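**Small tins on the shoebox shelf – where do you keep yours?**

**lindia_shoes** – Friday, December 1, 2023

We moved the polish away from the register in August. It sits on the middle shelf now, at the front edge, with the boxes stacked behind. Customers find it easier, but it gets pushed around all day and ends up in front of box labels we need to read. Is it worth keeping there?

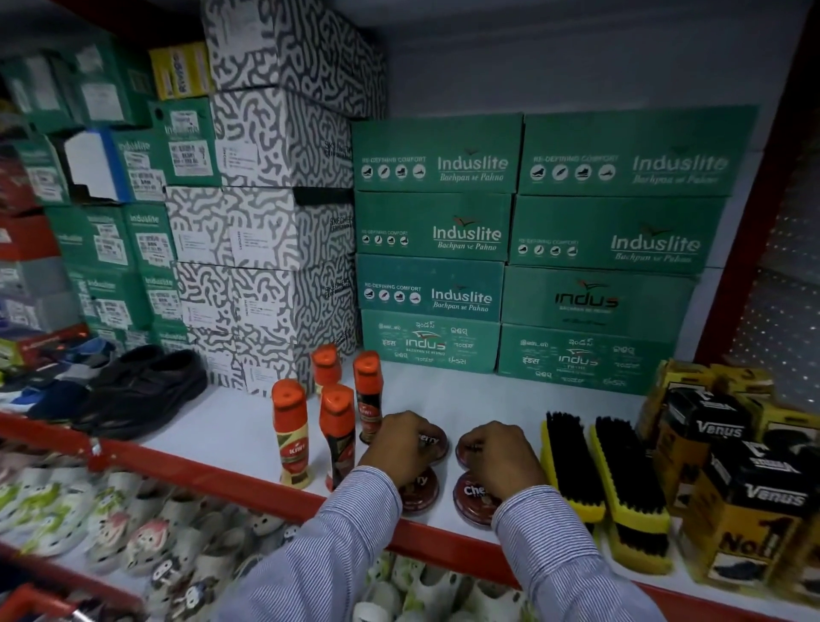 *2 min read*

The green Induslite boxes stack flat and stay put. The tins are the problem. They slide, and people put them back on the wrong color. I would like to hear from anyone with a red shelf unit like ours.

---

**mensah_retail**

Leave them with the shoes. Someone who has just picked out a pair will pick up a tin too. At the register they are already holding their card and don't look.

---

**heelbar104**

Disagree. Round tins on an open shelf are a nuisance. Every time you pull a shoebox from the back you have to move them first. Get a low tray and put it on the end of the aisle.

---

**mensah_retail**

A tray on the end of the aisle gets kicked. We tried a Dastero one and gave up after 2 weeks.

---

**heelbar104**

Then it was on the floor. I said low, I meant shallow. Put it at waist height.

---

**fakthorpe_stock**

Whichever you choose, clear the shelf fully before you change it. I take a shopping cart down the aisle, put all the tins in it, wipe the shelf, then put them back by color. Carrying them in your hands means trips back and forth, and you drop some. 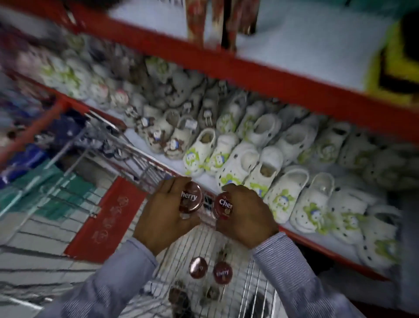 **Do the tins need to be stored flat?**

Flat with the lid up is best, and keep them out of direct sun so the polish doesn't soften and creep under the lid.

---

**lindia_shoes**

Thanks. The cart is a good idea for the tins. I'm less sure about the tray – our aisle is narrow by the clogs and a cart only just gets past as it is.

---

**heelbar104**

Then clip a strip along the front edge of the shelf. An inch high is enough. It stops the sliding and you can still read the lids.

---

**mensah_retail**

I can agree with that one. Keep the strip clear plastic or it hides the price tags.

---

**lindia_shoes**

Ordering a strip on Monday. The polish stays where it is until then.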